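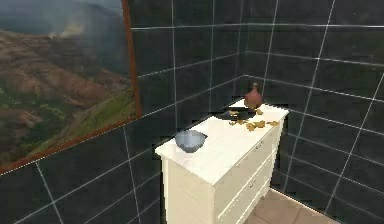
Figure 2. A chest of drawers against tiled walls.

4.3 Do people store things where they say they do?

Most of the writing on household storage rests on what people report. Drakimska's survey of 3000 renters is the usual source for the claim that bedroom furniture is chosen for capacity and then used to capacity. We doubt the second half of that claim. The survey asked respondents to rate how full their drawers were on a scale from one to five, and it asked them by mail, with no one there to open a drawer. A person who has just bought a larger chest has every reason to report that it was needed.

The Wandstead interviews are often cited in support, but they add less than they seem to. Sheikh read the transcripts as showing that surfaces become cluttered only after drawers fill up. The transcripts do not give an order of events. They give people's memories of an order, collected in July, months after most of the moves they describe. Several respondents changed their account between the first interview and the second, and Sheikh kept whichever version was longer. We could find no stated ground for that choice.

Our own visits in Pamside point in a different direction, though we would not lean on them too hard. The top of a chest of drawers (Figure 2 shows the type of furniture meant) was in use in every home we entered, including homes where the upper drawers held almost nothing. Residents described the top as the place for things they would need again soon. Few described it as overflow. If that is right, adding drawers should do little to clear a surface, and the storage advice given to new tenants is aimed at the wrong problem.

Two cautions apply. Pamside homes are small, and a chest there may be doing the work of a desk or a nightstand. We also announced our visits in advance, so some tidying is likely. Chrysikopoulos has argued that tidying before a visit moves objects into drawers, which would make our finding stronger, but he offers no measurements and we are not ready to assume it. What the visits do show is that reported fullness and observed fullness came apart often enough that the first should not stand in for the second. Section 5 takes up the question of how the survey items might be reworded.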